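Does pretraining on messy kitchens help, or just more demos of the one task?

Posted in Robot Learning, 5/4/24

flivby_bench

Hi all, long time reader, first time asking. I'm trying to reproduce the clutter result from the Stimesar paper on our own arm and I'm stuck on what the numbers are telling me.

Quick recap for anyone who hasn't read it. They train one policy on a bare counter and another on a counter full of everyday stuff, same number of demos each, then test both on counters neither has seen. The cluttered one wins by a fair bit, even though its training loss looks worse the whole way through. Their task is moving a packaged snack from a box onto a tray, so that's what I've copied, bag of chips and all.

I've got 900 demos in clutter and 900 on a bare counter. My cluttered policy is better on new layouts, but only when the tray is near the middle. Shift the tray toward the fruit plate and it goes to pieces - the gripper heads for where the tray used to be and hovers there. The bare one fails there too, so at least they're both bad!

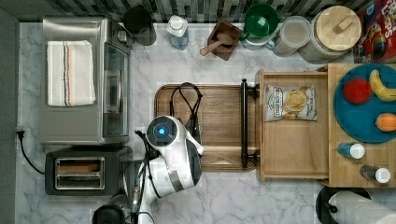 Flivby Shared Kitchen Bench - Manipulation Group

My layout has the toaster oven and toaster on the left, the tray in the centre, the wooden box with the chips next to it, then the board with the teal plate and the fruit. Jars and bottles go along the back by the tiles. I shuffle the small things between demos but I've been pretty lazy about the big ones (the toaster oven is heavy, okay).

So is this a data problem or have I misread the method? I can collect up to 2000 demos all up before I lose my slot on the arm in June. I'd love to not waste them.

weldu_tinkerer

I had the same hovering behaviour and it was the tray. The paper says "randomized scene" and I read that as the clutter, but if you look at the appendix they move the target as well, and they move it a lot. If your tray sits in the middle for nearly every demo, the policy can do fine without ever looking for it. Shuffling jars at the back won't fix that.

What I'd try is keeping the 900 you have and adding 300 where only the tray and the box move. Swap their sides, turn the tray so the black handle faces another way, put it right up beside the board. Then retrain from scratch. I tried fine-tuning from the old checkpoint first and it hung on to the middle of the counter like glue.

Also, check where your cable ends up. If it flops over the tray when the arm is in the centre and doesn't when the arm is off to one side, the policy could be picking up on that. I clipped mine back along the links and got a small bump, though I changed the lighting the same afternoon so don't quote me on it.

quietgripper

just use more data. 2000 is nothing

brolero_lab_2

I'd hold off on collecting anything for a day or two. Take your current policy and run it with the tray in 5 fixed spots, same clutter every time, and write down where the gripper first stops. If it always stops over the old tray position, weldu_tinkerer is right and you need target variation. If it stops somewhere different each run, I'd be looking at your overhead camera calibration first, and more demos will just bury the problem.

On the paper itself, I think people oversell it a bit. The claim is about unseen counters with the appliances and food swapped around. They never tested big appliances in new places with the target held still, so your lazy toaster oven might matter or it might not, and I don't think anyone has shown it either way. We run the Brolero version of the benchmark and leave the appliances put too. Our gap between cluttered and bare came out smaller than theirs, but it was there on every seed.

One last thing, the training loss. Ignore it when you compare the two. The cluttered set is harder to fit so it will always look worse, and I wasted most of a month trying to get mine down to match.

flivby_bench

Thanks heaps, both of you. Ran the fixed spots test last night and it stops over the old tray position every time, so off I go to move the tray. I'll post the new results in this thread once I've retrained.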